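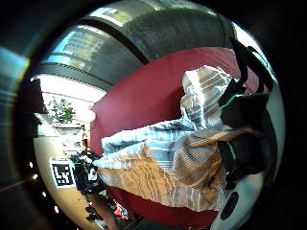 Does a scented pillow spray help college students fall asleep faster?

It made very little difference in our study. Students who used the spray said they fell asleep a bit sooner than students who used nothing, but students who sprayed plain water said nearly the same thing.

Final Project Report, Research Methods in Psychology
Trerkard College

Background

Our group picked this topic because Bimulano pillow spray was all over the dorms in January. The label says it will help you "drift off sooner" and have "deeper, more restful nights." There is a small drawing of a moon on it. There is no mention anywhere on the bottle of how sooner or deeper was measured, and when we wrote to the address on the back we got a coupon.

We went in with doubts and we should admit that. We tried to set the project up so that our doubts could be proved wrong, and in a few places we probably failed.

There is published work on lavender and sleep, and more of it than we expected. Most of what we read had the same weak spots. The groups were small, the people taking part knew what they were smelling, and sleep was measured by asking them how they slept. Several papers tested older adults in hospitals, who have very different nights from a sophomore in a double room. A few reported good results for sleep quality and nothing for how long it took to fall asleep, then spent the discussion section on sleep quality. We don't think lavender research is worse than other sleep research. It just isn't strong enough to put a promise on a bottle.

What we wanted to find out

Our main measure was how long it takes to fall asleep after lights out. We chose one main measure ahead of time because our instructor warned us that if you measure enough things, something will come up. We also asked for a rating of sleep quality in the morning, which we treated as secondary.

We expected that the spray group and the water group would both report falling asleep sooner than the group that did nothing, and that the two sprayed groups would look alike.

Who took part

We put up signs in Ghasemi Hall and 71 students signed up. By the end we had full records from 60, with 20 in each group. The students who dropped out mostly stopped answering messages. One had a roommate who hated the smell and asked to quit, which is at least a clear reason. We replaced none of them. It was luck that the groups came out even.

Everyone was a current Trerkard student living in the dorm. We did not take anyone who used sleep medicine or worked night shifts. We did take coffee drinkers, since without them we would have had no study.

What they did

Students were put in groups by drawing slips from an envelope. The first group got Bimulano in an unmarked bottle. The second got tap water in the same kind of bottle. The third got no bottle and was told to go to bed as usual. The two bottle groups were told to put three sprays on the pillow right before lying down, for five nights in a row, starting on a Sunday.

We said to spray the pillow where the face would be and to keep using the same pillowcase all week. Washing it halfway through would take some of the scent out, and detergent has a scent of its own. We did not think about fabric until the project was underway. A thick cotton cover probably holds a smell longer than a thin polyester one, and students had whatever they had brought from home.

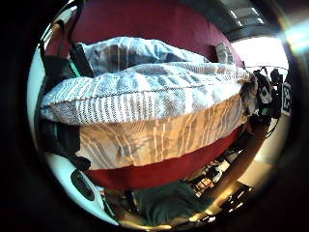 We could have bought everyone matching pillowcases. That would have used up our whole budget and then some, and it would also have changed what people were used to sleeping on, which brings in a new problem. So fabric was left to chance. With random groups it should even out, but with groups this small "should" is doing a lot of work.

Each morning students filled in a short form before getting out of bed. It asked what time they turned the lights off, how long they thought it took to fall asleep, how many times they woke up, and how well they slept on a scale from one to ten. They also ran the Zorkon sleep app on their phones overnight, with the phone on the mattress.

The problem with the app

We had planned to use Zorkon as the objective measure. After reading the first batch of records we stopped calling it that.

The app guesses when you are asleep from movement and sound. If you lie still reading, it says you are asleep. If your roommate comes in at 2 a.m. and drops a textbook, it says you woke up, even if you didn't. One student left her phone on the bed while she took a shower and was credited with a very peaceful stretch of deep sleep. The app does not say how it tells deep sleep from light sleep, and we could not find any test of it that wasn't on the company's own site.

We kept the app numbers and looked at them, but we don't put weight on them. We bring this up because a lot of student projects use this type of app and treat the graph as fact. The graph looks scientific because it has a jagged line in it.

What we found

Time to fall asleep. All three groups gave answers in the same range. The spray group and the water group both reported falling asleep a few minutes sooner than the group with no bottle. The gap between the spray and the water was less than one minute, and the statistical test gave us no reason to think it was anything other than chance. The gap between the bottle groups and the no-bottle group was larger but it did not pass our cutoff either.

Sleep quality. The spray group gave slightly higher ratings than the others on the first two nights. By the last night the difference was gone. A believer could say the effect is strongest when the product is new. We would say that people are more hopeful when the product is new.

The app showed no pattern at all by group. Given the section above, we don't count this as evidence for our side.

Could they tell what they had?

At the end we asked the bottle groups to guess whether theirs was the real thing. Nearly everyone in the spray group guessed correctly, which makes sense, because it smells strongly. More surprising was the water group. Plenty of them also guessed that they had the real spray, and a few described the scent as "light" or "clean." They were describing tap water from the second floor bathroom.

This matters for reading our results. If people in the spray group knew they had the real product, their answers include whatever they believed about it. Even with that advantage, the spray did not pull away from the water. A better study would use a different scent with no claims attached to it, such as orange or plain soap, so that both groups smell something.

Other problems

Five nights is short. Somebody selling the product could argue that it takes longer to work, although the label says nothing about waiting.

Students are bad judges of how long they take to fall asleep, and so is everyone else. You can't watch the clock and drift off at the same time. Many of the answers were round numbers, with 20 minutes being a favorite, and we doubt that so many people really fell asleep on schedule.

Our second night fell on the evening before a large chemistry exam. We could see it in the records. Everyone who was in that course slept badly no matter what was on the pillow, and they were not spread evenly across the groups. We ran the numbers with and without that night. Nothing important changed, but it shows how small any spray effect would have to be next to ordinary life.

There is also the matter of routine. Picking up a bottle and spraying a pillow means that you have put your phone down and decided to go to bed. Several students in both bottle groups wrote in the comments that they turned the lights off earlier than usual. If the spray does anything, this might be the whole of it, and setting an alarm to brush your teeth would do it for free. We did not test that, so it stays a guess.

What we would say to someone thinking of buying it

If you like the smell, buy it for the smell. We found no sign that it helps you fall asleep faster than spraying water does. We also can't say that it never helps anyone, because a study with 60 people in one dorm can miss a small effect, and ours was not built to find out if it works for people with serious trouble sleeping. Those people should talk to the health center before spending money on sprays.

For the next group

Get the exam calendar first. Use a second scent for the comparison. Ask about pillowcase fabric on the sign-up form, since it costs nothing to ask. Decide before you start whether you trust the app, and if you don't, leave it out, because cleaning up those files took us longer than any other part of the project. And keep the leftover bottles somewhere other than a backpack.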